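Merienda sin migas: bizcochos envueltos, bandeja y dos platos 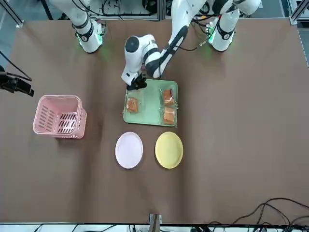 La bandeja verde con tres porciones envueltas y los dos platos, todavía vacíos.

Quien haya pasado la aspiradora después de una merienda sabe que un bizcocho ocupa mucho más espacio roto que entero. Llevo años recogiendo migas de sitios donde no ha comido ninguna persona conocida, y de esa experiencia salen estos consejos.

Cubrir la mesa. Un papel de embalar marrón vale perfectamente. Hará arrugas, sobre todo en las esquinas. Se alisa con la mano, se vuelve a arrugar y uno acepta la derrota. Al terminar se dobla hacia dentro, con las migas, y a la basura.

Usar bandeja con reborde. Las lisas son muy elegantes hasta que alguien las inclina 13 grados camino del salón.

Envolver por separado. Cada porción en su plástico transparente, con las solapas hacia abajo. Si el bizcocho está templado, hay que esperar: el vapor se queda dentro y la corteza acaba con textura de esponja de baño. Mi amigo Clive Dobson asegura que a él no le pasa. He probado los bizcochos de Clive.

No amontonar. Las porciones blandas se aplastan con una facilidad insultante, así que mejor una al lado de otra, aunque quepan menos.

Los platos, delante de la bandeja y antes de llamar a nadie. Si son de colores distintos, cada cual recuerda el suyo y se evita el juicio oral de las seis de la tarde. En casa el amarillo tiene más partidarios; no hay explicación científica.

Desenvolver sobre el plato. Parece obvio. También lo parecía cerrar el bote de azúcar glas.

Lo que sobre aguanta bien un par de días envuelto, en un armario fresco. Para más tiempo, al congelador, con el mes escrito en el paquete. El mío más antiguo pone «octubre», sin año, y ahí sigue.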